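Households wanted: does a grey cloth need washing as often as the packet says?

I have been reading the backs of cleaning cloth packets for longer than is good for anyone. Some say wash after every use. Others say the cloth will survive hundreds of washes, then go quiet on what "survive" means. I would like some ordinary homes to help me find out, and I am not expecting the answer to please the people who sell cloths.

**What we are after**

We need people who clean their own kitchen or bathroom with microfibre towels and are willing to keep doing it the way they do now. Please don't tidy up your habits for our benefit. If you leave the thing bunched up behind the tap for a week, carry on.

You will get a bundle of plain grey towels, a notebook and a prepaid bag for sending everything back to us in Pirna. The study starts in November and runs for 3 months. We have room for 200 households and so far 569 people have asked for the form, a good many of whom I suspect only want the towels.

**What you would do**

- Use the towels for wiping, drying and mopping up, nothing involving bleach or paint.
- Write down each wash: temperature, powder or liquid, tumble dryer or line.
- Fold them however you fold them. We look at wear along the folds and at the hems, so a change of method halfway through is a nuisance.
- Return every towel at the end, including the ones you are ashamed of.

Dark patches, speckling and stray fibres are what we most want to hear about. A mark can be dirt, or it can be pile that has packed down and catches the light differently, and I don't trust anyone who claims to tell which at a glance.

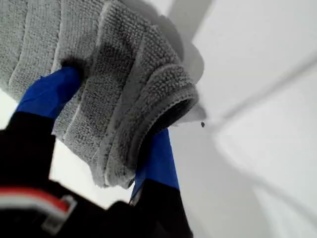 Romana Machala wrote back to the first call to say that the whole idea was soft-headed, that a towel is finished when it stops picking up water, and that no notebook would improve on her holding it under the tap. She may be right. She has been sent a form.

**Who should not apply**

Anyone who works for a cloth or detergent maker, and anyone who puts fabric softener in with everything and can't be talked out of it. Jeltton and Wotach staff have both asked, politely, and the answer is still no.

**Payment**

Vouchers, paid once the towels are back. It isn't much. Over 700 words of small print come with the form - read them before signing.

Write to Ívar Hjaltested at Ketilsson, Pirna, and mention how many people share your kitchen.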